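Clestudance bin-pick subset: README and fault notice

Revised January 6, 2026

Contents
Hand-held gripper recordings of small jars being moved into and out of shallow plastic bins on a tabletop. Each recording has a video file, a finger-width log and a short text label.

Known fault: finger-width zero drift
The width encoder on one Mazurek gripper lost its zero partway through collection in June. With the fingers fully shut, the log reads 7 mm open. The offset grows over a session and clears on restart. More than 30 recordings are affected; they are listed in drift.txt.

Effect
A policy trained on the uncorrected logs closed too far at Pliltico and cracked 3 jar lids before the force limit tripped. The arm stopped as designed. Nobody was hurt.

What to do
Leave out anything in drift.txt, or subtract the per-file offset in column 2. Do not run a policy trained on release 1 on hardware. Video is unaffected, so closed fingers can be checked by eye against the log.

Open items
Offsets for the last 100 frames of each file are estimates.
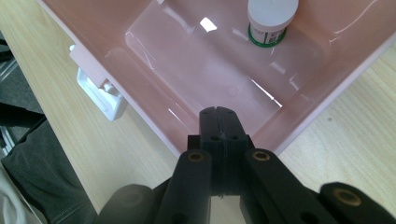
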